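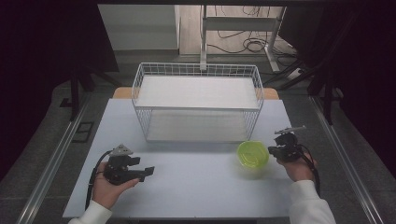 Okay friends, so many of you asked how we manage long drives with two big dogs and a nervous cat that I'm finally putting it all in one place. Get a coffee, I do go on a bit!

First thing, call the hotel. The website may say pets welcome and the front desk may have a whole other idea. The Sorer Inn in Geltcombe lists a weight limit online, but when I called they waived it in two minutes and gave us a ground floor room by the grass (bless them).

Ask about the fee too, and ask if it's per pet or per stay. We once paid $200 for three animals on a single night because I didn't read the small print. My own fault, and I still think about it every time I pack the leashes.

Room 17 at the Sorer is the one you want, by the way. It has a side door, so you can slip out at 5 a.m. without walking a sleepy shepherd past the breakfast bar.

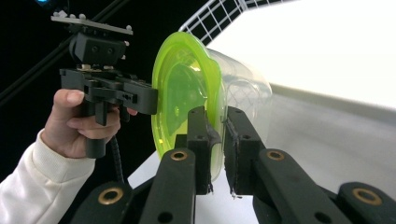 Issue 3, page 17

Now, the cat. She rides in the back seat with a towel over half the carrier, and she sings for the first hour and then gives up. We don't open the door at rest stops, ever, no matter how sad she sounds.

The last trip was 419 miles and we stopped every two hours, which sounds like a lot until you have an old dog with stiff hips. The Erken rest area has a fenced run and a water tap that works even in November. Lovely spot, big shady trees, and people there always want to say hello.

For dinner we like the patio at Ivanov's, just off the main road in Geltcombe. They bring the dogs a bowl before they bring you a menu! Go before 6 if you can, it fills up fast and the corner table is the only one with room for two dogs to lie down.

Next time I'll tell you what goes in the pet bag, and how I get dog hair out of a hotel blanket with a damp rubber glove. If you know a good stop north of Erken, please send it my way, we're heading up there again soon.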